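「停戦の次の日がいちばん忙しかった」
ラジオ記者デラリ・スレマナさんに聞く

2023年7月15日

待ち合わせの時間を私が間違えていて、デラリ・スレマナさんをずいぶん待たせてしまった。平謝りする私に「検問所で待つのに比べたらすぐですよ」と笑ってくれたので、ちょっとほっとして、そのままお茶を頼んで話を始めた。

スレマナさんはトレルカムビルの地域ラジオ局「クルコン」の記者で、町と川向こうのアジミ地区のあいだで続いた武力衝突を、ほとんど最初から取材してきた人だ。1月に停戦が決まって、外国の記者たちはだいたい引き揚げた。でも彼女の仕事はむしろそこから増えたという。

「停戦の次の日がいちばん忙しかったんです。電話が鳴りっぱなしで。橋は渡れるのか、学校は開くのか、パンはどこで買えるのか。撃ち合いの最中は、みんな聞くことが決まっているでしょう。どこが危ないか、それだけ。終わったとたんに、質問が全部ばらばらになるんですよ」

ばらばら、という言い方がなんだか生々しくて、私はノートに大きく書いた(あとで見たら自分でも読めない字だった)。
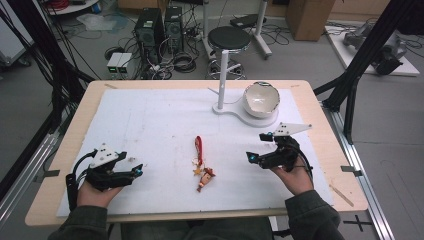 夜間外出禁止令と放送時間

衝突が激しかった時期、町には夜間外出禁止令が出ていた。局のスタッフは帰れなくなるので、夕方の番組を担当する人はそのまま泊まり込む。スレマナさんも12日続けて局の床で寝たことがあるそうだ。

「寝袋が足りなくて、ゾイと交代で使っていました。ゾイ・ゼルバスです、技術の。彼女は発電機の音がしないと眠れない体になっちゃって、停戦のあと電気が戻ったら、今度は静かすぎて困るって言ってましたね」

発電機の燃料はどうしていたのかと聞くと、少し間があった。

「買いました。高かったです。どこから、というのは、まあ、いいじゃないですか」

これ以上は無理だなと思って、私は話を放送の中身に戻した。局では銃声が聞こえたという連絡が入っても、別々の場所にいる2人から確認が取れるまで読まない決まりだったという。そのせいで出遅れたこともあるし、聞いている人から怒られたこともある。

「うちの通りで鳴っているのにどうして言わないんだ、って。怒るのは当然ですよ。でも一度、確認しないで読んでしまったことがあって、市場から人がわっと逃げて、転んで腕を折った人が出たんです。銃声じゃなくて、荷台の鉄板が落ちた音でした。その人には謝りに行きました。お茶を出してくれて、余計につらかったな」

避難所の名簿を読む

私がいちばん聞きたかったのは、名前を読む番組のことだ。ペクウッドの体育館に避難した人たちの名前を、毎朝ひたすら読み上げる。家族を探している人がそれを聴く。最初の週に届いた名簿には2,000人近い名前があったというから、読むほうも聴くほうも大変だ。

「40分の枠で始めたんですけど、全然足りないんです。だから音楽を削って、天気を削って、しまいには自分の名前を言うのもやめました。綴りがわからない名前も多くて、同じ人を何通りかの読み方で読んだりもして。声が出なくなった日は、クルディープ・チャトゥルヴェディさんが代わってくれました。あの人は本当はスポーツ担当なので、どうしても試合のメンバー発表みたいになるんですよ。アジミのおばあさんたちには、そっちのほうが人気でした」

ここで二人とも笑ってしまって、しばらくメモが取れなかった。名簿に自分の身内がいたことはあるのか、と聞いたのはそのあとだ。いとこの名前を読んだことがあるという。

「次の名前も読まなきゃいけないので、止まらずに読みました。録音を聴くと、そこだけ速いんです」

番組はいまも週に何度か、短くした形で続いている。新しい名前はめっきり減って、代わりに「この人はもう見つかりました」というお知らせが増えた。そちらを読むほうがずっと好きだけれど、見つかったというのがいい知らせとは限らない、とも話していた。
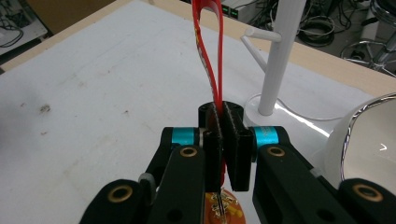 輪になった赤いリボン

橋の向こう側

停戦の監視にあたっているレオニダス・エコノムさんには、取材の前日に電話で少しだけ話を聞いていた。橋の通行は日中に限って認められていて、荷物の検査に時間がかかるのがいまの悩みだという。それをスレマナさんに伝えたら、すぐに「検査より、並ぶところに屋根がないのが問題なんです」と返ってきた。

「この前も、野菜を運ぶ人たちが朝からずっと日なたに立っていて、着いたころには葉物がくたくた。値段が下がるから、次の日は来ない。そうすると川のこっち側では野菜が高くなる。停戦がどうなっているかは、私はトマトの値段で見ています。会見の資料も読みますけどね、もちろん」

それで最近は、橋の待ち時間と市場の値段を昼のニュースの頭で伝えているそうだ。取材に回るのは新人のライバ・ラージプートさん。衝突のころはまだ学生で、局に入って最初の仕事がトマトの値段だったので、だいぶがっかりしていたらしい。

「でもこのあいだ、値段が急に上がったのを追いかけて、検問所で勝手に通行料を取っている連中がいるのを突き止めてきたんです。私、うれしくて、みんなの前で大きな声を出しちゃいました」

放送したあと、局には嫌がらせの電話もかかってきた。怖くないですかと聞くと、怖いですよ、と即答だった。ラージプートさんは当分ひとりでは橋に行かせないし、帰りは必ず誰かが車で送る。通行料のほうは、続報をまだ準備しているところだという。

気がつけば予定をすっかり過ぎていて、スレマナさんの電話がまた鳴った。画面を見て「あ、野菜の人」と言うなり、彼女はもう橋の待ち時間を尋ねていた。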